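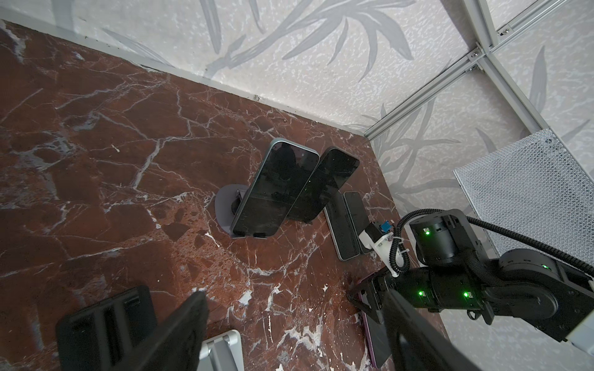 Red-brown marble against leafy wallpaper.

I filled in my residency forms on 205 separate evenings. I know because I kept a tally inside the cover of my diary, next to the grocery lists. My husband says some of those evenings were me staring at a password reset screen, and I say those count double!

We moved for his job at Dolik, so his permit was sorted before we'd packed a box. Mine was another story. I'm a bookkeeper, and every program I looked at wanted a slightly different version of my working life. One wanted hours per week. Another wanted duties in my old boss's own words, on letterhead, signed in ink (he'd retired to a boat by then, bless him).

My advice, if you're starting out: get your reference letters before you hand in your notice. People are lovely while you still sit across from them. Xaba, my last employer, took 4 months to send a single page, and it had my surname spelled wrong.

Then there's the language test. I've spoken English since I was six and I still came out of that room sweating. The listening section had a man booking a ferry and I got so caught up in whether he'd make it that I missed two answers.

Dorian Poulain, who ran the newcomers' evening at our library, was the one who told me to scan everything in colour and label it properly. I'd been calling files things like "form new new FINAL". By December I had 52 documents in one tidy folder and felt like a different woman.

The fees came to $2468 for me alone, before translations and the medical. Budget for more than the website's first page tells you, and keep your receipts.

My approval came through on 9th September, while I was hanging out the washing. I read the email twice, then rang my mum, who asked if this meant I'd finally stop talking about it.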